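**¿Cuántas demostraciones hacen falta para meter botellas en un cubo con dos brazos teleoperados?**

Publicado por Ogura, 17/03/2025

Estoy grabando demostraciones con dos brazos pequeños. La tarea es recoger botellas de plástico de la mesa y echarlas en un cubo. Llevo 49 episodios buenos y la política entrenada se queda parada antes de cerrar la pinza, sobre todo con las botellas transparentes. Grabo con una cámara fija y muevo los dos brazos a distancia. ¿Sigo grabando igual o cambio algo?

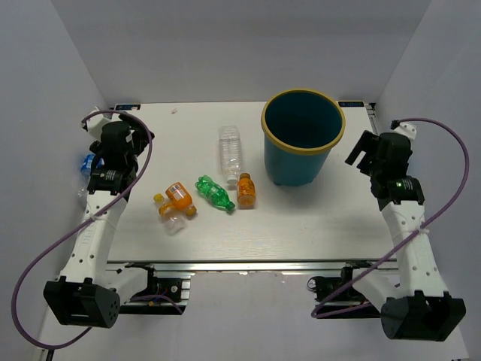 **Plollach**

Con 49 no me extraña. Yo empecé a ver agarres decentes bastante más tarde, y para una tarea parecida acabé en 2000 - muchos eran repetidos y sobraban. Mira primero si tú mismo te paras antes de cerrar la pinza. Si dudas al teleoperar, el modelo aprende la duda. Recorta esas pausas o repite el episodio.

**Wusport**

graba más y ya está

**Luslow**

De acuerdo con lo de las pausas. Yo añadiría que cambies la posición de salida en cada episodio, también la del cubo.
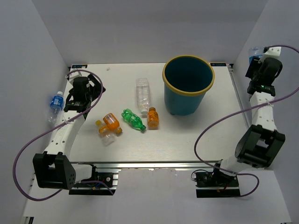
El orden de recogida importa tanto como la cantidad. Decide una regla y cúmplela siempre, por ejemplo primero las botellas sueltas y al final las que se tocan. La naranja y la pequeña de tapón amarillo están una encima de otra, y ese caso merece episodios propios: separar primero, agarrar después. Si unas veces las separas y otras tiras directamente de la de arriba, la política mezcla las dos cosas. Con las transparentes, prueba a ir al tapón.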